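About Us: Two People, a Lot of Grippers

Hidness Hand Testing, Tiltport

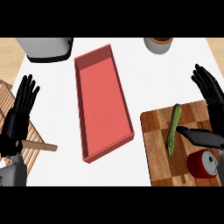 Written by Stuart Gosling
Last updated February 24, 2021

Hi, I'm Stuart. I run Hidness with Elsie Tunstall, and between us we try out robot hands, arms, cameras and controllers so that the people who have to buy them can make up their minds. We work out of two rooms over a print shop in Tiltport, plus a fair amount of computer time, and we've been at it long enough to have opinions on connectors.

The kitchen table up top is one of our simulated setups. It's a pair of black multi-fingered hands, one on each side of a white tabletop, with a red tray in the middle and a cutting board over on the right with a cucumber on it. We do a lot of our early work in simulation now. If you're choosing between two hands and you haven't bought either one, we can put both through the same kitchen job before you spend a dime on shipping (and shipping a hand is not cheap, ask Elsie about the one that went to the wrong coast).

How we got started

I used to fix packing machines at Greenwood, a food plant a little way up the river. Every time a salesman came in with a new gripper he'd bring his own box to pick up, and wouldn't you know it, the gripper was always wonderful at picking up that box! Then we'd put it on our line and it would squash things. I started keeping a bag of awkward stuff under my bench and handing it over during the demos. The salesmen didn't love it.

Elsie was writing controller code for the same plant and got interested in the bag. She wanted to write down what happened each time, with the speed and the grip force and all of it, so we could compare one visit with the next. That notebook is pretty much the company. We left in November a few years back and rented the first of the two rooms that same week, before we had a single customer. My wife has views on that.

What we do all day

Mostly we compare things. A customer sends us a short list of hands or arms and tells us what they need picked up, turned over, put down or passed across. We build the job in simulation first, run it, argue over the results, and then repeat the parts that matter on real hardware in the back room.

A standard comparison with us is 200 tries per hand, same objects, same starting spots, and then the whole lot again with the objects shifted. I like round things for a first look. A can on its side is a great one, because it'll roll if a finger so much as brushes it wrong — so there's a dark red one lying on our cutting board, down near the corner. The cucumber is good for other reasons. It's long, it's a bit curved, and you have to decide where the thumb goes before you decide anything else. Elsie could talk about thumb placement until the lights go off, and she's right that it's where a lot of these hands win or lose the job.

We also keep a plain two-finger gripper in every comparison, whether or not the customer asked for one. Sometimes the simple gripper wins and somebody gets to keep a large pile of money. We've had one customer be a little sore about it, but he came back.

Cameras and controllers are the other half. Fingers get in the way of the view, that's just life with a hand, so we try each job with more than one camera position and report how often the object got lost. For controllers we measure lag, and we write down how long the thing took to set up, including the swearing.

Kakel

Kakel is our scoring tool. Elsie wrote it, I named it, and I'm told I can't name the next one. It takes the log from a run, simulated or real, and sorts each try into picked, dropped, nudged or never got there. It has 533 recorded jobs in it as of this update, and 296 of those have been done in both simulation and on the bench, so we can tell you how well the two agree for the kind of object you care about. For stiff things they agree pretty well. For soft things, less so, and our reports say it in large type on page one.

If you'd like a look at Kakel, drop us a line and Elsie will walk you through it. She'll want to know which controller you use, so have that handy.

Working with us

We don't sell hands and we don't take a cut from anyone who does. You pay us for the test, you get the report, all the logs and a phone call where you can ask me anything you like. Most jobs take a few weeks. Rush jobs are possible if the hardware is already here, and a surprising amount of it is (we're running out of shelf).

You're welcome to come by and watch a bench test as well. Visitors are good for us, they ask about the stuff we've stopped noticing. Bring something awkward for the bag if you have it, nothing that leaks please.

Find us at Hidness, 1091 Mill Street, upstairs, Tiltport. The bell works, but press it hard.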